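Sidewalk delivery at Wilteo

Wilteo is a courier firm in Gomlow. It began to use delivery robots in May, on a route of 313 addresses. The couriers did not lose their posts, but their day changed.
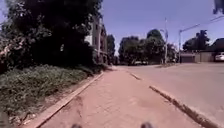 Brick-paved sidewalk beside an asphalt road, from the robot's front

Each courier now supervises robots from a desk and walks only to parcels that need a signature. Raghda Qudah, a former foot courier, wrote the training notes — they are still in use.
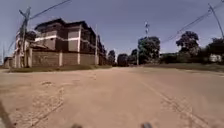

Pay stayed the same in the first year. Some workers missed the walking and asked for mixed shifts, which Wilteo accepted.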